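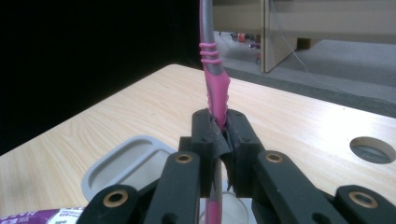
Smile Week at the Onport clinic: what we found and what happens next

The dental team at Onport saw 132 people during the drop-in check-ups last month, which is more than we had planned for. Thank you to everyone who waited, especially on Wednesday, when the queue went down the stairs and out past the bike racks. We ran over by an hour and a half and still had to ask a few people to come back.

Most of those who came had not seen a dentist for over two years. The usual reasons were cost, not being able to find a practice with space, and having moved house and never signed up again. If you are in the last group, the front desk holds a list of practices nearby that are taking new patients. It is updated on the first working day of each month and you can ask for a copy by phone.

Sore or bleeding gums came up more than anything else. Elaheh Kazemi, our lead hygienist, spent a good part of each session on brushing, and has asked us to repeat the main points:

Brush twice a day for two minutes, once last thing at night.
Spit, don't rinse. Rinsing with water washes the fluoride away.
Hold the brush at a slant to the gum line and use small movements. Pressing hard wears the gum back.
Change your brush every three months, or sooner if the bristles have splayed.
Clean between the teeth once a day, before brushing.

Bleeding when you first start cleaning between the teeth is common and should settle within a couple of weeks. If it carries on, or if a tooth feels loose, book an appointment.

Several parents asked about children who won't let them help. Elaheh suggests standing behind the child, both facing a mirror, and taking turns — they do the first go, you do the second. Children need a hand with brushing until they are at least seven.

Winter dates

The next drop-in will be in December, in the ground floor room at Zarei House. There is step-free access from the car park side only, so please ignore the sign at the front until it is replaced. We will have 18 slots each morning and a short waiting list for cancellations. Slots open at 9am and cannot be held by email.

The 103 bus stops outside. Parking is limited to two hours.

Denture repairs

We can't do these at the drop-in. Leave your denture at the main desk in a named, lidded pot and it will go out with the next collection. Repairs are taking almost 18 days at present. Please don't try to mend a cracked plate with household glue, as it makes the proper repair much harder.

To change your contact details or stop getting this newsletter, speak to the front desk or ring extension 803.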